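Student Projects | Hardware & Workshop | Group Reports

Desktop Rebuild, Part 2: Memory and Case Layout

Our group took on the rebuild of a desktop tower for the Tiromitz workshop course. The first report covered the case and the power supply. This one covers the memory and how we set up the work area so that parts stayed in reach and did not get mixed up.

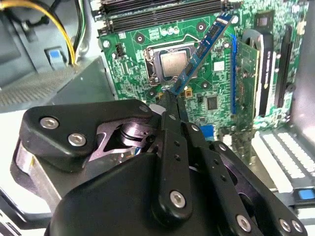
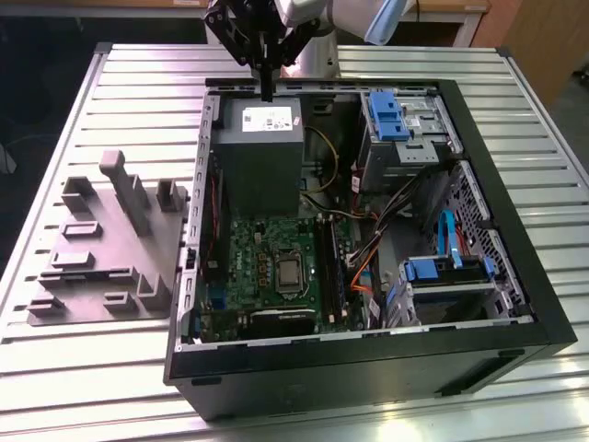
We worked with the tower on its side the whole time. With the board facing up, a module can be lined up over the slot from above and the notch is easy to check. Our first plan had the case standing, and we dropped it after one session. Reaching in sideways past the power supply was slow and it was hard to see which way the key was facing.

The board has four memory slots. We had 2 modules to fit, so we looked up the pairing in the board manual before touching anything. The manual calls for every other slot when only two are used. We wrote the slot names on masking tape and kept the tape on the inside cover of our notebook.

Steps we settled on:

Open the latches first.
Hold the module by its edges and match the notch to the key.
Press one end, then the other, until the latches close.
Look along the slot for a gap before moving on.

The third step took the most practice. A module that goes in at an angle can feel seated at one end and still be loose at the other - we had that happen more than once, and the memory check showed only half of what was installed. Pulling it and starting again fixed it each time.

We ran the check 10 times on Saturday with both modules in and had no errors. Notes and timings are in the Ding folder under "memory". The cable routing still needs work, mainly the long lead to the front panel, and that goes in the next report.

Recent reports
Pluletti Shelf Bracket Tests
Wukeo Fan Noise Log
Desktop Rebuild, Part 1: Case and Power Supply

Home | Projects | Courses | Archive | Contact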